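Week 3 handout: Grip force limits and what the standards leave out

Reading for this week: the Grelanum practice guide, chapters on end effectors and soft packaging. Skim the Vitanau appendix. Zlata Kuzmenko's notes from January cover the older edition and should not be cited.

Most written rules for grippers start from the payload. They ask for a mass, a friction figure and a safety factor, and out comes a closing force. That works well enough for machined parts. I have my doubts once the part is a household container, where the wall gives before the pads slip and the lid may be carrying more of the stiffness than anyone planned for.

The Grelanum guide says "handle deformable items with appropriate care." Ask yourself how an auditor would check that. Antonina Lysenko tried to turn it into a test at Somogyi and ended up with 432 trial grasps and a pass mark she had to make up. 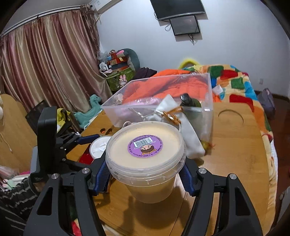

Should the gripping force be written down for each container, or for each type of container?

Each type is the usual practice, and it is weak unless the type is narrow. "Round plastic tub with a lid" covers too much. Record the wall, the fill state and whether the lid was on, and repeat the test when the supplier changes.

Ridged pads on the sides of a tub spread the load differently from flat ones, so a limit found with one pad should not be carried over to the other. The guide is silent on this. Pad wear gets a single line: inspect at 2,000 cycles. I have asked where that number comes from and have not had an answer.

Labels are another gap. If a barcode sits on the lid, a side grasp leaves it readable and a top grasp may cover it. Write the grasp direction into the procedure.

For discussion: Daryna Pavliuk's draft checklist from Grutance has 75 items. Mark the ones you could fail on evidence. Bring your copy, with reasons for any you cross out.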